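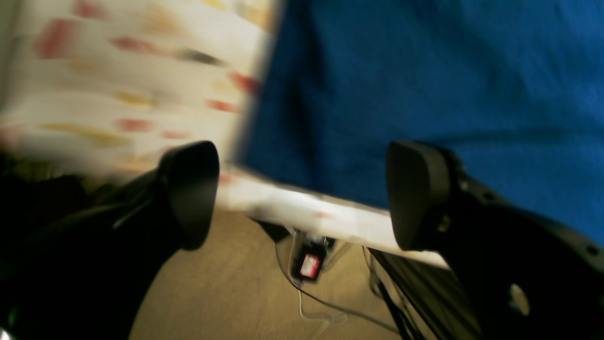

FOR RELEASE IN AUGUST

Foltach to Open Boccia Ramp Loan Program and Revised Equipment Check for League Players

MEKAU – Foltach, the regional association for adaptive indoor sports, will begin lending boccia ramps to registered players this fall and will use a revised equipment check at all league matches. Both changes take effect with the opening round of the new season at the Mekau hall.

Boccia is a target sport played seated, in which players send leather balls toward a white target ball called the jack. Players who cannot throw or kick the ball with enough control may use a ramp, also called an assistive device. A sport assistant sets the ramp according to the player's instructions and keeps their back to the court during play. The player releases the ball by hand or with a head or mouth pointer.

The league has 116 registered players across its four divisions. Demand for ramps has grown faster than the supply held by local clubs, and several clubs currently share one ramp between players whose matches are scheduled at the same time. In the past season this led to delayed starts and, in two cases, to matches being moved to another date.

Ramp loan program

The loan program is funded by a grant of $2,000 from the Võ Fund and by equipment donated by member clubs. It will start with 20 ramps in two sizes. The smaller size is intended for new and junior players and breaks down into two sections for transport. The larger size has a base with adjustable height and a set of removable extensions, so that the release point can be changed between shots.

Loans run for one full season and may be renewed once if no other player is waiting. A player, parent or club coach can apply. The application asks for the player's seated height, the type of chair used, the side from which the player releases the ball, and whether a pointer is used. No deposit is charged. The borrower is responsible for returning the ramp clean, complete and in its carrying bag, and should report damage within a week of noticing it. Normal wear to the channel surface is not treated as damage.

"Most of our requests came from families who were not sure which size to buy," said Gervasio Durán, equipment officer at Foltach. "A season of play gives them enough information to decide. Some will buy the same model, some will choose a different one, and some will move to throwing. We wanted the loan period to be long enough for any of those outcomes."

Each loan ramp has been assigned a number and a record sheet. The sheet lists repairs, replacement parts and the dates of inspection, and it stays with the ramp when it passes to another player. Loan ramps will be recorded in Pliltov, the scheduling system already used for court bookings, so that club coaches can see which sizes are free before submitting an application.

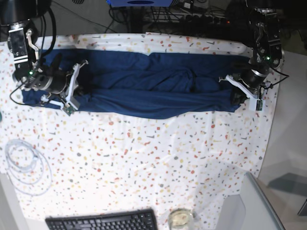
Revised equipment check

The equipment check takes place before the first match of each session. Until now, each club carried out its own check, and the methods differed. Under the revised procedure all checks are done at a single table by a league official, in the following order: balls, ramp, pointer, chair.

Balls are weighed and passed through a circular gauge. A ball that fails either test may be presented a second time after the player has had an opportunity to clean it. If it fails again it is held at the table until the end of the session, and the player may use a substitute from the league set. Balls must not be heated, soaked or treated with any product on the day of play.

Ramps are laid on their side inside a marked rectangle on the floor, with all extensions and attachments fitted in their longest position. A ramp that does not fit within the rectangle cannot be used in that configuration, although the player may remove an extension and present it again. Ramps may not carry any sighting device, level or mechanical aid that adds speed to the ball. Tape used to mark height positions is permitted.

Pointers are measured only if they are new or have been changed. Chairs and cushions are checked in the player's normal playing position, and players will not be asked to transfer out of the chair for the check.

Equipment that passes receives a small adhesive label, which is valid for the session in question. Players who own more than one set of balls may present all of them, but must state before each match which set will be used.

"The limits themselves have not changed for our divisions," said Toàn Quách, head of officiating. "What has changed is the order of the steps and who carries them out. A player who moves from one club to another should find the same table, the same gauge and the same answer."

The equipment table will open at 8:30 a.m. and close 15 minutes before the first match. Players in the afternoon block may attend during the midday break. A late check is possible at the discretion of the head referee, but the match clock will not be held for it.

Training for sport assistants

Foltach will hold a training session for sport assistants before the season opens. The session covers ramp assembly, moving the ramp within the throwing box, the rule on facing away from the court, and forms of communication for players who do not use speech. Communication boards and signal cards are permitted as long as the referee has seen them before the match – new cards introduced during play are not accepted. Attendance is required for assistants in the first division and recommended for all others.

Written materials will be available in standard and easy-read versions. Both versions contain the same rules, and either may be brought to the court.

Applications

Applications for the first round of loans open in August and are handled in order of receipt within each size. Applicants will be told the result in writing, and ramps can be collected from the Mekau hall or delivered through a member club. Players without a club may apply directly and will be offered a fitting appointment at the hall. Clubs wishing to donate a used ramp should note its make, length and any missing parts on the donation form.

About Foltach

Foltach organizes league play, coaching and referee training in adaptive indoor sports for children and adults with physical and intellectual disabilities. Its activities include boccia, table cricket and seated volleyball.

Media inquiries and requests to attend the opening round should be sent to the Foltach office in Mekau, marked for the attention of Gervasio Durán.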